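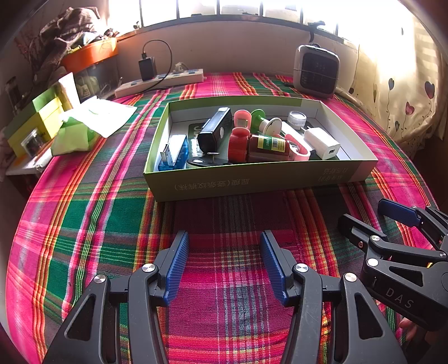

Mustau, 15th November

Packing task, hand-held pair, plaid cloth. Wrote off most of the afternoon to a fault I had blamed on everything except the thing at fault.

Symptom: the left unit's jaw width stops updating. The jaws go on moving, the log goes on writing, and the number in the log sits there like a stuffed owl. Then it catches up in one jump. Played back on the arm, that jump is a gripper slamming shut on whatever it was supposed to be placing gently. Ülle Mets had her fingers near it on the last replay. No harm done, but she said a word I am leaving out of the notebook.

Things I suspected, in the order I was wrong about them:

The cloth. Too many stripes for the tracker, I said, with great confidence. Swapped it for a plain gray one and got the same freeze. Stripes are back on, with my apologies to the stripes.

The blue pads rubbing. Took them off and put them back. They are fine.

The USB charger. It goes into the box at an angle and needs a hard squeeze, so I decided the squeeze was flexing the housing. Reet squeezed nothing at all for 5 minutes and it froze anyway.

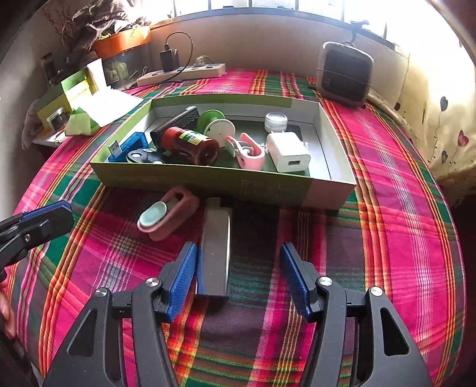 After that I read the Bavuler log line by line, as I should have done before lunch. Buffer is set to 1000 samples. When it fills, the writer repeats the last good value until it gets a slot, and raises no flag. The old Pistside build threw an error here. Somebody found the error annoying and took it out in July. The commit has my initials on it.

Fix for now: the error is back, and replay refuses any file where the width holds still for up to 2 seconds while the pose is changing. Crude. It will also reject people who carry things carefully, so Reet Rätsep will be rejected a lot.

Safety, and I mean this one: hands out of the box before replay starts, including to nudge the bottle straight. Stop button goes on the side of whoever is standing closest. It was on my side, and I was in the kitchen.

Still to do: recheck the files already sent to Hung, tell Hung, buy Ülle a coffee. Doing the coffee first.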